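The Left Hand

I took the job at Nemport because the advert said no experience, and I had plenty of that. You turned up, you put on the headband with the camera in it, you picked up the two grippers and you did small household things over and over until a robot somewhere got the idea.

My first week was drawers. My second was spoons. Then Sherif Gaber, who ran our floor, gave me table five and a power strip.

"Tidy the cable, press a switch, put it back," he said. "We need 400 of those."

"Four hundred!"

"Kamil did 600 of the socks."
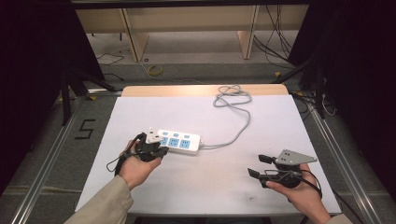 Kamil Kopecký had the table before me and had left for a better job in July. I never met him, but I heard plenty. Smooth hands, everyone said. The robot learned socks from him and folded them like somebody's gran. I felt a bit judged by the man, if I'm truthful, and I'd start each go by muttering "morning, Kamil" and squeezing the left gripper twice for luck.

I didn't notice I was doing it. You don't, do you? I hum when I reverse the car as well, and my sister had to tell me about that.

Anyway, I got on all right. The cable was the worst of it, all loops, and it sprang back whenever I got cocky. You have to go slowly with those things on your hands, like eating peas in oven gloves. By the third day I'd stopped swearing at it. By the fifth I was dreaming about it.
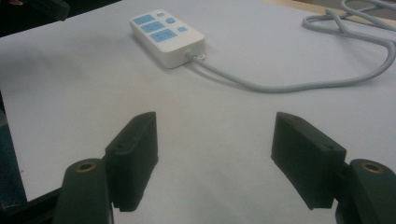 When I'd done my lot they sent it all off to Wakora, where the robot lived, and I was moved on to teacups. I forgot the whole business until Sherif called me over one lunchtime with his sandwich still in his hand.

"Come and watch your child," he said.

On his screen was a long grey arm at a table much like mine. It hung there for a moment. Then its left gripper went squeeze, squeeze, and only after that did it reach for the cable.

"It does it every time," said Sherif. "They've checked the wiring twice. Any ideas?"

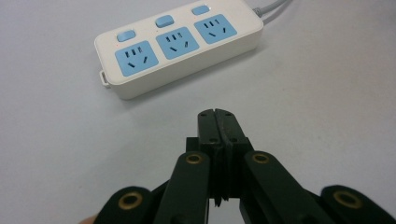 I could have owned up. I went back to my table instead and asked for one more go at the strip, just to see. There were three pale blue switches in a row, one for each socket, and I brought the gripper in with its jaws shut tight, ready to press. I held it there, well short. My fingers were itching. I lasted perhaps four seconds, then squeezed twice, said good morning to Kamil, and got on with it.

Sherif was behind me the whole time, eating.

"Right," he said. "I'll write and tell them it's manners."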